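实验室管理交流论坛 » 制度与规范 » 共用实验室试剂标签及有效期管理办法(征求意见)

Vakley 实验室管理办公室
发表于 2021年5月18日

各课题组:
为规范共用实验室自配试剂的标识与存放,我办拟对现行办法作出修订,现就主要条款征求意见。
一、自配溶液须在配制当日贴签,注明名称、浓度、配制人、配制日期及失效日期。仅写缩写的,视为无标签。
二、未注明失效日期的自配溶液,自配制之日起按92天计算,到期由配制人自行处置。
三、分装至离心管、样品管等小容器的,可以编号代替全称,编号须与登记簿一致。
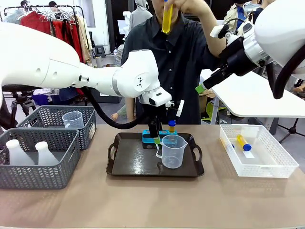

四、登记簿由各课题组指定专人保管,调岗时应办理书面移交。去年登记在册的容器共2836件,其中900件无法对应到现有人员,本次修订主要针对此类情形。
意见请于6月正式发文前在本帖回复。

Ondrejka
回复 1楼
原则上支持。对第二条持保留意见。缓冲液与显色液的稳定性差别很大,统一期限对前者过严,对后者过宽。建议按类别列表,作为附件下发。

lolteck_lab
回复 2楼
不赞成分类列表。我组曾试行类似做法,表格越改越长,新入组的学生往往查错行。统一期限虽然粗略,执行中争议较少。确需延长的,可由课题组负责人签字续期,续期不超过3次。

Ondrejka
回复 3楼
续期签字容易流于形式。若采用该方案,应同时要求附复测记录,否则与不设期限无异。

Vakley 实验室管理办公室
回复 4楼
两种方案均已记录。补充说明一点:第三条所称小容器,包括置于管架、托盘内临时周转的样品管。临时周转当日结束的,可仅在管身书写编号;需过夜存放的,应补贴完整标签并登记存放位置。

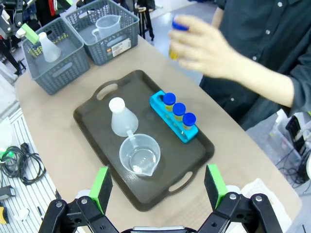 Cukum
对“当日结束”的界定请再予明确。夜间实验跨过零点的情况在我组较为常见,若按自然日计算,取样途中即须停下补签,影响操作。建议改为“本次实验结束前”。

lolteck_lab
回复 6楼
“本次实验”更难核查,连续培养类实验可持续数周。建议保留自然日,对夜间实验另设例外,由值班登记本备注即可。

Cukum
回复 7楼
可以接受。但值班登记本目前放在楼层门厅,夜间取用不便,请一并考虑放置地点。

Vakley 实验室管理办公室
回复 8楼
夜间实验的例外条款将写入修订稿。登记本放置地点由各楼层自行商定后报我办备案。第二条仍在研究,请其他课题组继续发表意见。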